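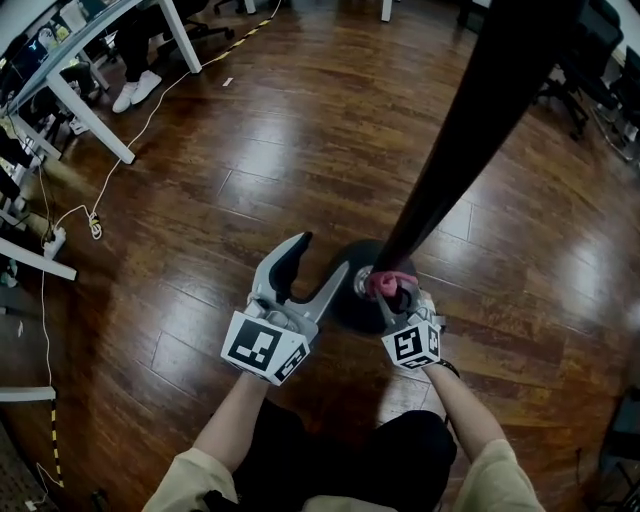 The foot of the dark pole, with something pink and soft-looking right up against the silver hub.

prandby-floor-log

Hi! I'm Kanchan Rathore and I keep a log of cleaning and tidying jobs. It started as a paper notebook, turned into a spreadsheet, and now it's a CSV with a README, so I guess it's serious. Prandby is the name of the house we rent (it's on a little plate by the door, I didn't pick it).

The log covers the stuff low down: floors, the bottoms of things, the feet of desks and lamps and stands, the places where fluff goes to live. If it's above knee height it probably isn't in there. Fermín Yáñez keeps his own log for shelves and windows and I've linked it at the bottom.

What's in it

There are 2951 rows right now. One row is one job on one thing. If I do the desk legs and then the pole base, that's two rows, even if I never got up off my knees in between. The things are sorted into 26 kinds, and yes, "round base" is one of them, and yes, it's the one I have the most opinions about.

Columns:

place - the room, short name
thing - what I was working on
part - which bit of it (base, leg, joint, rim, underside)
used - what I had in my hand
minutes - to the nearest minute, from the kitchen timer
moved - y or n, did I shift the thing off its spot
note - free text, spelling not guaranteed

The "part" column came in late. Before October I just wrote "pole" or "desk" and hoped for the best, so the first 599 rows have it blank. I thought about going back and filling them in from memory and decided I'd only be making things up.

About round bases

A flat disc on a polished plank floor looks like the easiest thing in the world. You go over the top, done! But the ring where the disc meets the floor is its own job, and so is the joint where the pole goes in. A collar or hub has a tiny step around it and dust packs in there, and a big folded duster just skates right over the top. Something small and soft that you can pinch and work around the joint is much better. I log the joint as "joint" and the disc as "base" and I'd ask you to do the same if you send rows.

Please don't drag a stand across the floor to clean under it. Tip it a little or pick it up. I have a scratch in the hallway that's 7 inches long and it has its own note in the log.

Shiny floors are funny to work on, too. With the light bouncing off the boards I'll think a patch is spotless, then I move my head and there's a whole trail of crumbs. I check from two sides now. If the note says "2s", that's what it means.

Known problems

The minutes are nearly all mine, and I'm slow. Fermín is in there for a few weeks and you can tell right away.

"Soft thing" in the used column could be a cloth, a sponge, an old sock, whatever was in reach. Sorry. I've gotten better at it.

"Desk leg" and "table leg" were used for the same furniture for a while. I merged the ones I was sure of and left the rest alone.

Sending me rows

Open a request with your rows in the same column order and put your place name in front (Fermín's all start with "benitez-"). Small batches, please! I read every one and I do it with coffee, usually before 8 a.m. If you have a kind of thing that isn't on the list, just write what you'd call it and we'll sort it out in the comments.

You can use the log for anything you like. If you make a chart, send it over, I love a chart.

14 comments · 9 shares

Related
Benítez shelf and window log
Sarstead hallway rota, plain text version
Millow list of stains, with what got them out

Contact: Kanchan Rathore, through the comments page
Back to top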